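Notes > Resettlement and Asylum Research > Field notebook

Print this page | E-mail this page

Notebook, March – follow-up interviews, families from the second reception center
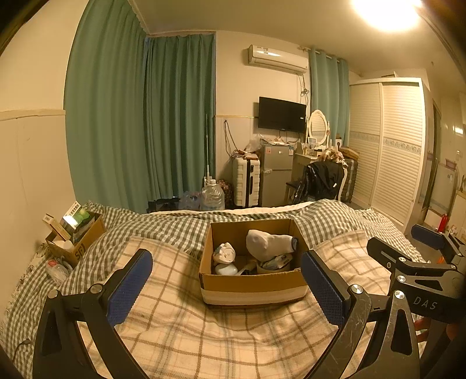
Cardboard box, open, on the bed.

Morning. Finished the transcript of Mrs. Abou Zeid. The recording is 80 minutes and the last 20 are weak, the kitchen fan is louder than she is. Bhupendra listened to this part again and corrected me in two places. She did not say "the second boat", she said "the second bus". I changed it in the file and also in the route table.

The dates are still a problem. In her first interview she was 50 days on the island, now she says 60. I do not want to choose. Both numbers stay in the table, with a note which interview they come from.

11:30. Call with Tomos Bellis about the interpreters. He can give us one Arabic speaker for the next round, but no Kurdish speaker until April. I asked him to keep the same woman as before – the families know her already and speak more freely.

Consent forms: the new version is too long. Two people signed without reading it, I think. Bhupendra will make a one-page version and we try it on colleagues first.

To do:
– write to the school about the boy's place in the language class
– ask Mrs. Abou Zeid again about the bus, no leading questions
– send the route table to Tomos, names removed

Contact: B. Nautiyal, project office | © Bomano Migration Studies | Back to top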